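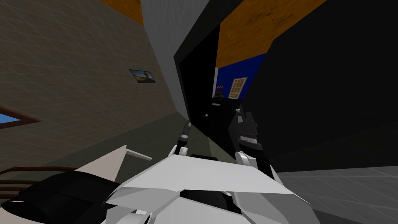 People who take a daily iron supplement should have their blood checked before they start and again within three months, Hsin-yi Leung told a public meeting on supplement safety at the Mokholm Clinic in November. Too many patients begin taking iron because they feel tired, Leung said, and never find out if they were low in it.

The clinic has been reviewing the records of adult patients who reported using iron pills bought without a prescription. Of some 3,000 patients who filled out the intake form, 117 said they took iron every day without having been told to by a doctor or nurse. The clinic plans to offer each of them a ferritin test, which measures how much iron the body has stored.

Iron pills commonly cause constipation, nausea and dark stools. Taking too much over a long period can be harmful, especially for people with hemochromatosis, an inherited condition in which the body absorbs more iron than it needs. Iron can also make some medicines less effective, including certain antibiotics and thyroid drugs, and the doses often have to be taken several hours apart.

Szu-yu Yuen, a pharmacist at the Chu Street branch, said customers often do not mention supplements when they pick up a prescription. The branch now asks about them at the counter and keeps a note on file.

Parents were also reminded to store iron products out of reach. An overdose can be life-threatening for a small child, and anyone who suspects one should call poison control or emergency services right away, even if the child seems well.

Testing will be offered at the Mokholm and Jinach sites to patients 18 and older. Results are expected within 2 working days and will be sent by mail or through the patient portal. Appointments can be made at the front desk starting at 8 a.m.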